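### 4.2 Asking prices and time to sale

Of the 762 second-home listings collected in Wustberg and Maltlow, 315 were resold flats and the rest were houses or building plots. Flats sold faster in both towns. Listings with a stated service charge drew more enquiries – a pattern Rawashdeh and Kütt also found in Sotum – but the final price was no higher.

We left out 224 listings that had been withdrawn and posted again by a second agency. 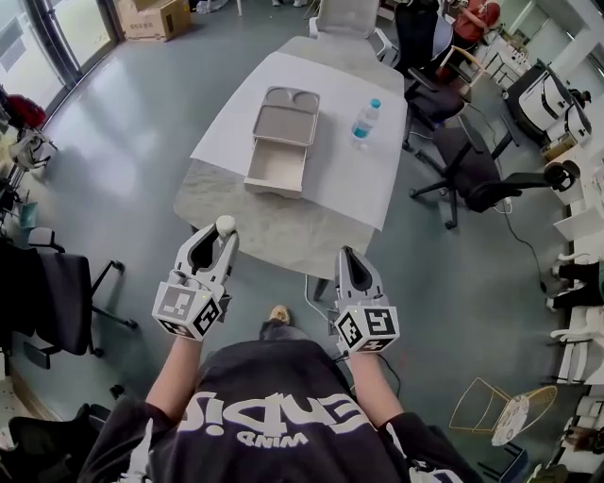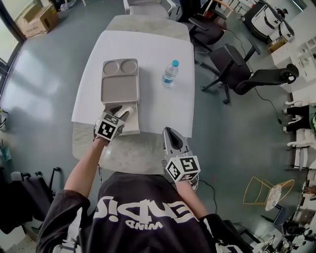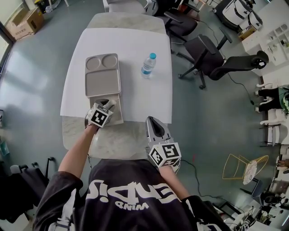 **Figure 3.** Handheld grippers in use at a table.

Price cuts were most common in March. Sellers living abroad waited longer before a first cut than local sellers did, and their cuts were larger. Paquette's survey of McIntyre clients points the same way, though it covers new-build homes only. Section 4.3 looks at whether the agency's commission had any part in this.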